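4.3 Comparing finger sets on the wrist camera

Run this check after each change of fingers on the Zerkeck gripper. Use the same arm program for both sets.

1. Home the arm and open the fingers fully.
2. In Covia, load the bucket routine and set the closing speed to 3.
3. Start recording, then run 6 picks with the first set.
4. Change fingers, repeat the offset calibration and run 6 more.

CAUTION: Keep hands out of the bucket until the controller shows HOLD.

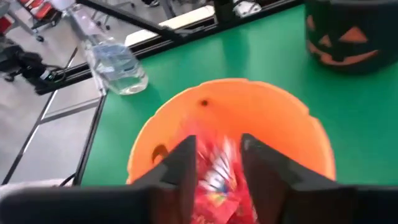

Finger clearance is judged from the wrist view at the lowest point of the reach. Both fingertips must be visible inside the rim, with the item between them. Foil candy wrappers are a hard case — they crumple, and the white, yellow and blue print can smear in the recording when there is motion. If the print is streaked, drop the approach speed one step and record again. Do not score a blurred pick.

NOTE: Wait about 500 ms after closing before the lift command. Shorter waits give uneven results with the wider finger.

Save both recordings under the finger set name. Go to 4.4.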